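January 30, 2023

Right, notes from the drawer sessions before I forget the lot. Jordan Oakley has asked me to write up properly instead of leaving sticky notes on the monitor (fair), so this is me behaving.

We're at 143 episodes for the small-parts cabinet as of this afternoon, counting only the ones I've watched back and am happy to keep. The target for Sedgwick is still 2000 across all the table-top tasks, and I know that looks miles off, but the first stretch is always slow because you're arguing with yourself over what a good episode even is. Once that's settled it goes like the clappers. The peg tray was the same last year, I spent most of May swearing at it and then it all came in a rush.

So, the task as we've got it written down now: operator starts with both grippers resting on the table edge, jaws open. One gripper pulls a drawer, the other picks up the part and drops it in, drawer gets pushed shut, both grippers go back to the edge. Stop recording. I had the "both back to the edge" bit as optional and that was a mistake! The early episodes end all over the place, some with the gripper still touching the drawer front, and when I lined them up the last second or so was mush. I've cut those and they don't count towards the total.

Things I changed this session:

- Start pose is now taped. Two little crosses on the table edge under where the finger tips rest, and I take the tape up once the grippers are down so it doesn't end up in the recording.
- Part goes down by dropping it from a hand's height, not by placing it. When I place it I always put it the same way round without meaning to, and then the model learns that metal things in this world point left.
- Which drawer to open is drawn from the shuffled list before each go. Left to my own devices I go for the same one every time (it's the easy reach) and the bottom row never gets a look in.
- Cable slack gets checked before every batch. One snag last week cost me a lovely run.

The pull is still the fussy bit. There's a lip on the drawer front and you want one finger under it, and the temptation is to pinch and yank, which works for a person and is horrible to learn from. I've been trying a slower version where I hook, pause for a beat, then draw it out in one go. Looking at the width signal afterwards you can see the pause as a nice flat shelf, and the segmenter finds it without any help from me. The yanked ones come out as one big smear and I end up marking them by hand, and life is short.

How far to pull is another one. Too little and the second gripper has to thread the part through a slot. Too much and the whole drawer comes out in your jaws and you're stood there holding it like a lemon. I've settled on far enough that it droops a touch but stays in by itself. I don't have a number for it and I'm not sure I want one, some spread is healthy.

Tracking was all right today after a grumpy start. Trivamwood's new build of the logger drops the pose for a moment if one bracket passes in front of the other, and crossing hands is just what you want to do when the drawer is on the far side. For now the rule is no crossing: right-side drawers get opened by the right hand and the left does the part, and the other way about. Middle column is operator's choice, note it in the sheet. I've sent Trivamwood the three worst logs, so let's see what they say.

Oh, and the lighting. Clear plastic is a pain, as everyone told me it would be. The drawer walls catch the overhead lamp along the top edge and the depth goes to pieces there. I tried turning the lamp away and it helped the depth and made the part harder to see, so I've turned it back. Colour first, depth when we can get it. 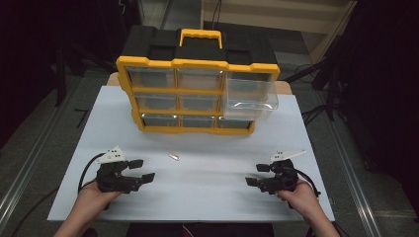 ## Open drawer, part on table

For anyone picking this up from me, the moment above is the one I'd use to check your set-up: top right drawer out, jaws open and facing each other, the little metal piece between them in front of the cabinet. If you can get both brackets and the part in view at this stage, you're good for the rest of the episode. If a bracket keeps wandering out, sit further back before you start fiddling with the headset angle (I wasted far too long on that).

The little metal part is the one from the Brinura tray, by the way. Please put it back in the tray when you're done, I've crawled over that carpet looking for it once and I don't fancy a second go.

Pick-up notes. Shiny and round is a nasty mix and it likes to roll when you come in low. Come down from over it, fingers either side, close slowly. If it skitters off, keep recording and go after it! We want those. I'd been binning every fumble and Jordan pointed out that the arm is going to fumble far more than we do and needs to have seen somebody recover. So fumbles are kept now, labelled `recover`, as long as the part ends up in the drawer. If it leaves the table, stop and bin it.

Labels in use at the moment:

| label | when |
|---|---|
| `clean` | one pull, one pick, one drop, shut |
| `recover` | any second try, finished properly |
| `bin` | part off the table, drawer right out, tracking lost |

Still to do:

- [ ] Ask whether Teltarier want the closing push as its own segment or lumped in with the return. I've been splitting it, easy enough to merge later.
- [ ] Re-run the time sync before the next batch, the left gripper was trailing the right a little by the end.
- [ ] Shift the cabinet between batches, and write down that I've done it. I moved it twice today and only noted one of them, so there's a batch in the middle marked "position unsure".
- [ ] Second operator. All of this is me so far, and I've got my habits. Jordan has offered, and is left-handed, so that'll be a proper shake-up for the hand balance.

Raw files are copied over to the shared drive under Sedgwick, sheet's in the same folder. Grippers are on charge.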